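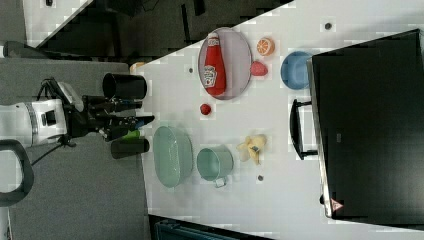

Equipment Planning and Purchasing Coordinator, Marner
Part time, 2 days a week, fixed term with a view to extension
Closing: end of February

Thank you for stopping to read this. We have tried to write the sort of advert we would like to find ourselves, so it runs on a bit, but we hope that by the end you will have a fair idea of what the job is like and whether you would enjoy it.

Who we are

Marner is a small robotics workshop. We teach robot arms to handle the ordinary things people have in their kitchens, and we do it by having them pick things up, put them down and try again, day after day. There are two sites. Ballonow is the larger, with the main work tables and the stores, and Czarnecka is a single long room above a bicycle shop with very good light and a rather steep staircase. The work at both is steady and friendly, and people tend to stay with us.

What we have never been very good at is buying things. For years it was done by whoever noticed first that something was running out, and while that was fine when we had one arm and a cupboard, it isn't fine now. Last year we ended up with three orders for the same clamps and no spare cables at all in the month we most wanted them. We would dearly like someone to take this in hand, kindly and firmly.

What you would be doing

The biggest piece of work in your first few months will be the plan for our next tables. We want to fit out more places at Ballonow, each with its arm, gripper, table, screen and all the bits that join them together, and we need somebody to work out what that really costs once delivery, spares, training and the electrician have been counted in. The quotes we have so far are hard to compare. One supplier includes the gripper and leaves out the mounting plate, another does it the other way about, and a third has sent a very handsome brochure with no prices in it.

Alongside that you would:

Keep the equipment register, which at the moment holds 1,394 lines and is in need of a good tidy. Quite a few of those lines are things we no longer own.

Look after the small purchases budget, 400 pounds a month for each site. It goes on plates, bowls, pretend fruit, baskets, bottles, balls and the like, and it is always under more pressure than you would think, with everyone having a favourite shape they want the arms to try next.

Draw up a replacement calendar for the parts that wear, chiefly fingertips and cables, so that we order them before we need them.

Talk to suppliers, ask them for better prices, and chase them when things are late. Our main supplier for gripper parts is Dornanik, who are pleasant to deal with but need plenty of notice.

Write a short note every month setting out what has been spent, what is on order and what is coming up. A page is plenty.

You would not be asked to run the arms, although you would be very welcome to have a go, and most people find it helps them to understand why the operators are so particular about table heights.

Who we are hoping to hear from

You will have looked after a budget before, for a school, a kitchen, a theatre, a laboratory or anything else where a lot of small things have to be in the right place on time. You will be comfortable with a spreadsheet and with the telephone. You should be able to read a quote slowly and spot what has been left out of it, and be happy to ask a question twice if the first answer was vague.

You do not need a background in engineering. We will happily explain the technical side as often as you like. Some knowledge of leasing would be useful, as we are wondering whether to lease the next arms or buy them outright, and there are strong feelings on both sides.

Pay and practical matters

The pay is 388 pounds a week for the two days, with paid holiday and a pension. You can choose which two days, so long as one of them is spent at Ballonow, where the deliveries come in. We start at nine and like people to be away by five. Travel between the sites is paid for. Ballonow is all on one level and has parking. Czarnecka has the stairs mentioned earlier and no lift, and if that is a difficulty the whole job can be done from Ballonow without any fuss.

How to apply

Please send us a letter of no more than two pages, telling us about something you have bought or planned for other people and how it went, including the parts that went badly. A CV is helpful too, but we read the letter first. Use the contact form on the jobs page and put "Equipment planning" in the subject line.

We will reply to everyone. If we invite you in, you will spend a morning with us, looking round the tables, meeting the operators and going through a couple of real quotes over coffee. We send those quotes out beforehand and pay for your travel.

If you would like a chat before applying, say so on the form and leave a number. Late afternoon is usually best for us.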